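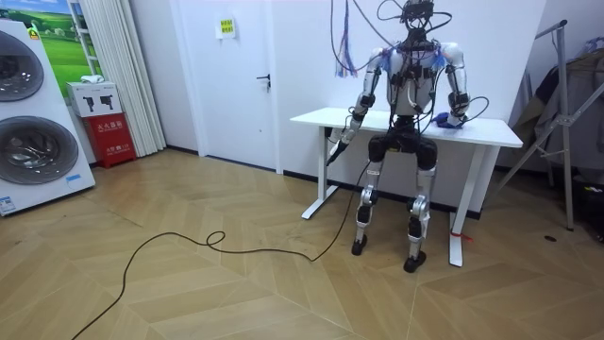
By Thursday she had the flat nearly straight. The table had come up from the shop in Erier on the Monday van, white, with T-shaped feet, and she had spent an evening tightening bolts until it stopped rocking. It took up most of the room. She didn't mind. She wanted one large clean surface and she had paid 500 for it.

The bag from Arnaud was the last thing. Her mother had packed it in a hurry, years ago, and it had gone from cupboard to cupboard ever since, through 2 moves and a flood. She cut the string with the kitchen scissors and tipped it out.

Most of it was rubbish. Tea towels, a bus timetable for Rurkmont, a glove. Then the purple thing slid out and lay there in a heap with its cord trailing behind it. 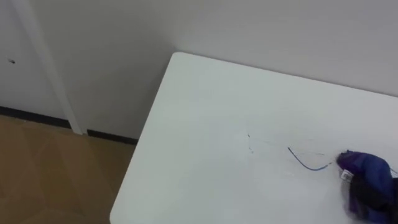 The purple thing, on the new table.

She left it while the kettle boiled. She knew the colour. Her mother had worn it on the ferry to Bruvano, the summer they ate chips for 6 days running and her father lost the car keys in the sand. It had seemed enormous then – a tent of a thing, with room for a child inside it.

There was a label, and she went to find her glasses so that she could read it. They weren't by the bed or in the bathroom. When she came back the tea had gone dark. She sat down, pulled the cord towards her and wound it slowly round two fingers, the way you would wind wool. Then she unwound it and went to look for an iron.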